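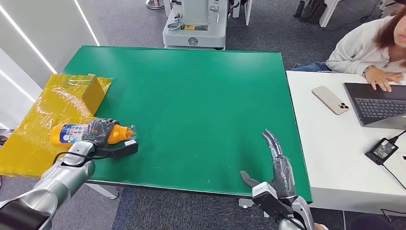

How a Drawer Works

A drawer is a box with no lid that moves in and out of a larger box. The larger box is called the case. A dresser, a desk and a nightstand all have cases. The opening that a drawer fits into must be slightly bigger than the drawer. If the two were exactly the same size, the wood would rub on every side and the drawer would stick.

The parts of the box

Most drawers have a front, a back, two sides and a bottom. The front that you see is often a separate board screwed onto the box behind it. This board is called the false front. It can be moved a little before the screws are tightened, so that the gaps between one drawer and the next come out even.

The bottom is a thin, flat panel. On many drawers it sits in a groove, a long narrow channel cut along the inside of the sides. The groove holds the panel up along its whole edge. A bottom that is only nailed on from underneath can pull loose when the drawer is full, as all the weight is pushing straight down on the nails.

Friction

When two surfaces slide against each other, a force called friction slows them down. Rough surfaces usually make more friction than smooth ones. Weight matters too. A drawer full of books presses harder on whatever is holding it up, so it takes a stronger pull to open.

Very old drawers slide on strips of wood called runners. Wood on wood makes a good deal of friction, and people have long rubbed candle wax on the runners to make them slippery. You can test this with two scraps of smooth wood. Slide one over the other, then rub wax on both faces and slide them again.

Slides

Newer drawers usually move on metal slides. A side-mounted slide comes as a pair, with one on the left and one on the right. Each has a part that is screwed to the case and a part that is screwed to the drawer.

There are several kinds.

Roller slides have small plastic wheels. The wheels turn as the drawer moves. Rolling makes much less friction than rubbing does, so the drawer is easier to pull. The Onar nightstand uses this kind.

Ball-bearing slides have a row of small steel balls held between two metal tracks. The balls roll as one track moves past the other. These slides can carry heavier loads. They are used in the Dimitrov desk, where the bottom drawer is meant for paper files.

Undermount slides sit below the drawer, where they are hard to see. Many have a soft-close part inside. In most of these, a spring pulls the drawer shut over the last bit of the trip, and a damper slows it down so that it does not slam. A damper is a small tube with oil or air inside.

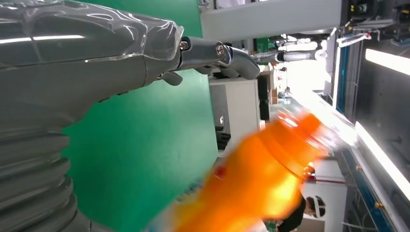
The damper works because the oil or air has to squeeze through a tiny hole. It can only get through slowly, so the rod inside the tube can only move slowly. A storm door with a closing tube works in the same way. If you push a soft-close drawer hard, the damper still slows it, but pushing hard every time wears the part out.

Stops

A stop is anything that keeps a drawer from coming all the way out. It may be a block of wood, a bent metal tab or a plastic catch. Most slides have a stop built in. To take the drawer out on purpose, an adult presses a lever or lifts the front, depending on the type.

How far a drawer opens is called its extension. A three-quarter extension slide leaves the back part of the drawer inside the case. A full extension slide brings the whole drawer out, so things at the back are easier to reach.

Testing

Furniture makers test drawers by loading them and opening them over and over. One opening and one closing is called a cycle. In the workshop check for the Wovomeck dresser, each new slide design goes through 200 cycles with a full load before anyone looks at it for loose screws – the longer tests come afterward.

Why a dresser can tip

Every object has a center of gravity. This is the point where its weight balances. When all the drawers are closed, the center of gravity of a dresser is above the base, and the dresser stands firmly. Each open drawer moves the point forward. If it moves past the front edge of the base, the dresser falls.

The Storken dresser weighs 97 pounds when it is empty, and clothes add more. A dresser like this must be fastened to the wall with an anchor, a strap or bracket that an adult screws into the wall frame. Never climb on a drawer or stand in one. Open one drawer at a time, and close it before you open the next.

If a drawer sticks

Look for a sock or a piece of paper caught behind it. Check that the drawer is not overfilled. In damp weather wood takes in water from the air and swells, so a wooden drawer that sticks in July may slide well again in January. If a metal slide feels gritty, ask an adult to wipe out the track with a dry cloth.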